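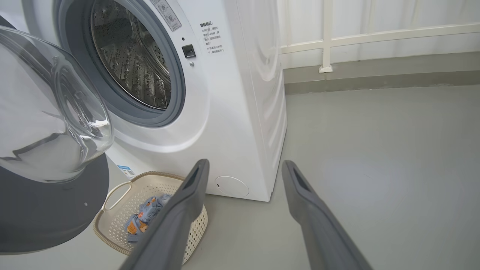

Laundry notes, February, Norville room. The question is still whether a machine can load a washer without one of us finishing the job. Folding gets the attention, but loading is the part I would pay for. Basket on the floor, door open to the left, cartoon-print clothes in a heap: it's about as easy as a front-loader gets. Even so, the lip of the rubber gasket worries me more than the pickup. A sleeve left on it means the door won't shut.

Norville log stands at 51 loads tried, 15 with no hand help. I counted a load as helped if anyone touched cloth, basket or door. Small bundles do better than a full basket.
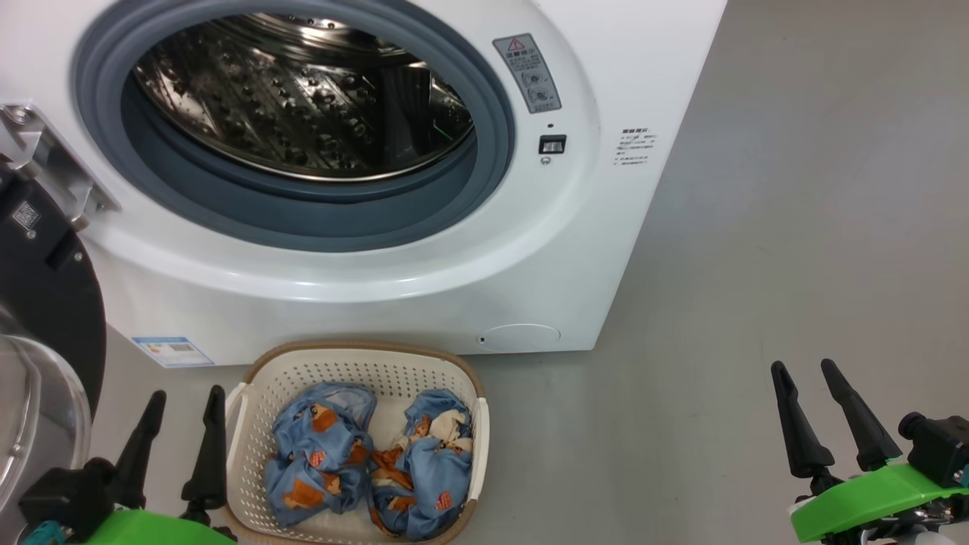
Danilo Sebastian objects to the scoring. He says a person nudges the basket with a foot all the time and no one calls that a failure, so a basket nudge shouldn't count against the machine either. Fair point. I'll keep two columns from now on – cloth touched, and anything else touched.

Still to do: repeat with towels, which are heavier and hold on to each other. Ask Qiuyue Cao for the Brindow timings before comparing anything.
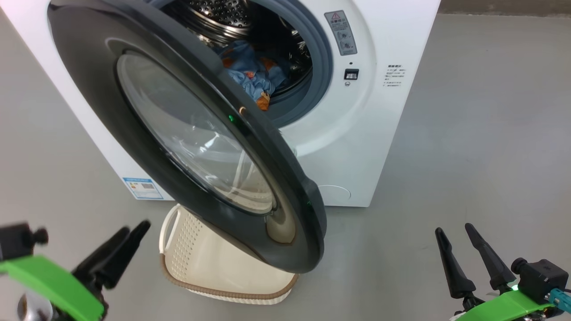 The towel loads should use the same basket in the same spot, or the numbers won't line up with these. Detergent, dial and start button stay out of it for now. My own view is that loading is close and the whole chore is a good way off.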